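Quiénes somos

Cladeck es una empresa de análisis de rendimiento y control de cargas para clubes de rugby. Trabajamos con equipos sénior y con academias sub-18 y sub-20, en las modalidades de quince y de siete. La sede central está en Lonia y desde octubre disponemos de una segunda oficina en Tarnau, dedicada al tratamiento de datos de partido.

La dirección técnica corresponde a Gheorghița Furtună, antigua tercera línea y licenciada en Ciencias de la Actividad Física, que redactó el protocolo de codificación que seguimos utilizando con pocas modificaciones.

Qué hacemos

El servicio principal es la codificación manual de partidos. Cada encuentro se divide en fases y se registran melés, touches, rucks, placajes, patadas y pérdidas de balón. En la última temporada completa se codificaron 322 partidos. El informe se entrega al cuerpo técnico en formato de hoja de cálculo y como lista de cortes de vídeo indexada por jugador.

El segundo servicio es el seguimiento de la carga de entrenamiento. Se recogen la duración de la sesión, el esfuerzo percibido y, cuando el club dispone de dispositivos GPS, la distancia total y la distancia a alta velocidad. La base de datos contiene fichas de 1.363 jugadores y jugadoras. Los datos médicos no se almacenan en ella - cada club los conserva en su propio sistema.

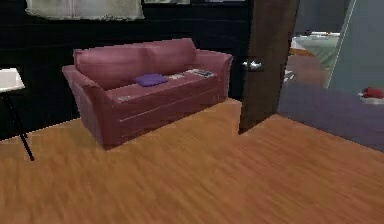 El tercer servicio, más reciente, es la planificación del retorno a la competición tras lesión muscular. El preparador físico del club recibe una progresión semanal de carrera, cambios de dirección y contacto, con valores de referencia por puesto. Un pilar y un ala no comparten los mismos umbrales, y la progresión se ajusta en consecuencia. La decisión de alta corresponde siempre al servicio médico del club.

Método

Todos los partidos se codifican dos veces, por analistas distintos. Las discrepancias en melé y ruck se resuelven mediante una tercera revisión. El manual de definiciones, conocido internamente como Panganiban, recoge 456 entradas y se actualiza al término de cada temporada o cuando se modifica el reglamento. La versión vigente es de mayo de 2023.

El plazo ordinario de entrega es de 36 horas desde la recepción del vídeo. Para torneos de siete se acuerda un plazo específico con el organizador - normalmente, el informe de la primera jornada se entrega antes del inicio de la segunda.

Clubes y academias

Los contratos son por temporada e incluyen una sesión inicial de formación para entrenadores. Las academias pueden contratar únicamente la codificación, sin seguimiento de carga. También se admiten encargos de un solo partido, sujetos a disponibilidad y con vídeo de plano abierto aportado por el club.

Contacto

Las solicitudes de presupuesto se tramitan desde la oficina de Lonia. Deben indicar categoría, número de partidos previstos y formato de vídeo disponible. Las consultas sobre informes ya entregados se dirigen a la oficina de Tarnau, con la referencia que figura en la primera página del documento.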